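The Bin Will Not Save You

By Karine Fehr
April 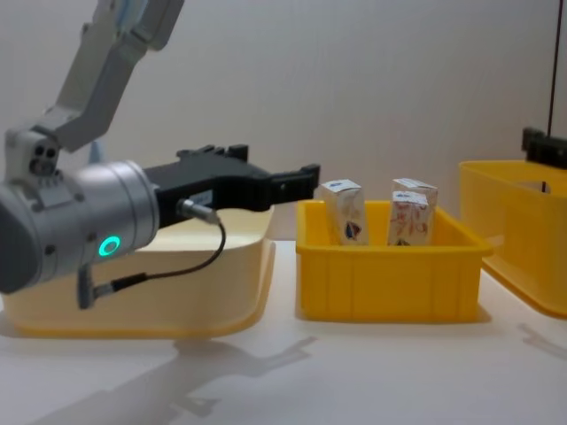

A yellow bin on a white tabletop. Color-coding is the home organizer's favorite advice.

My sister-in-law spent $180 on bins last spring. She bought them after an afternoon class at the Hegyi community center, where a woman from a company called Andanix explained that clutter is a problem of "homelessness for objects." Give every object a home, the theory goes, and it will stay there. The class was free. The bins were on a table by the exit.

I went to the same class on a Thursday evening and took notes. The teacher was pleasant and quick on her feet. She said people who sort their belongings by color save 16 minutes a day. I asked where the number came from, and she said it was from the company's own research. I asked to read it. She took my email address, and what I have received so far is a coupon.

Sixteen minutes sounds small until you try to think of where you would find it. I lose my keys maybe twice a week, and they turn up in the coat I wore last. A blue bin for keys would help only if I were the sort of person who put keys in a blue bin, and if I were, they would already be on the hook by the door. The hook is still there. It has a dog leash on it, and we have not had a dog for years.

Jocelyn Gauthier has cleared out houses for a living since she left the post office. Most of her jobs come after a death or a move. She does not sell containers and is rude about people who do.

"I find them in the garage," she told me. "Sets of them, nested, with the stickers on. Or I find them full, and they've got the same junk in them that used to be in a drawer. Now it's got a lid, so it stays for ten years."

She once cleared a split-level with 200 plastic bins in it, all labeled. One was labeled "labels." The family had been paying for a storage unit as well.

The industry has an answer to this, and the answer is another product. Grillness, which sells a line of stacking trays, now has a subscription app that reminds you to open them. You photograph what is inside and the app asks if you still need it. The top plan allows 2,000 photographs. I tried it on the kitchen junk drawer and gave up at the takeout menus, having spent most of an evening taking pictures of rubber bands. I kept the rubber bands.

To be fair, some of this works for some people. A friend who teaches first grade swears by bins, and her classroom is a good argument for them. But she has a fixed set of things, a bell that rings at cleanup time, and children who do as she says. I have a husband and a basement.

What bothers me is the order of events. Every class and every video I sat through began with sorting and ended with buying, and throwing things out got a minute or two in the middle. Gauthier works the other way. She starts with a dumpster, then makes a trip to the thrift store, and whatever is left usually fits in the furniture the people already own. She charges by the day, and she told me most customers try to stop her before lunch.

My sister-in-law still has her bins. The gift wrap is in one of them. Two are holding up a shelf.

Contact the editors | Copyright Grorkorport Magazine. All rights reserved. | Back to top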